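**Can I bring my own cup to Tisard?**

Yes. Any clean cup up to 5 inches tall fits under the taps. Refills are free until 3 p.m.

**Do you have straws?**

Ask at the counter. We keep paper and reusable ones – the reusable kind carries a small deposit.
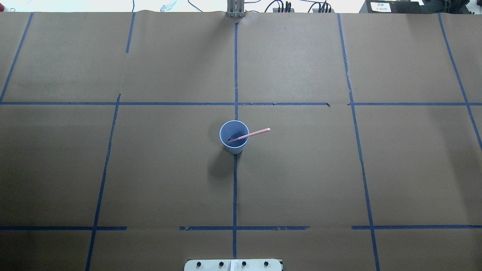 Deposits go back on your Comier card the same day. If the balance looks wrong, bring the receipt.

**How many seats are there?**

128 inside, plus the patio from May on. Groups over 20 should call ahead.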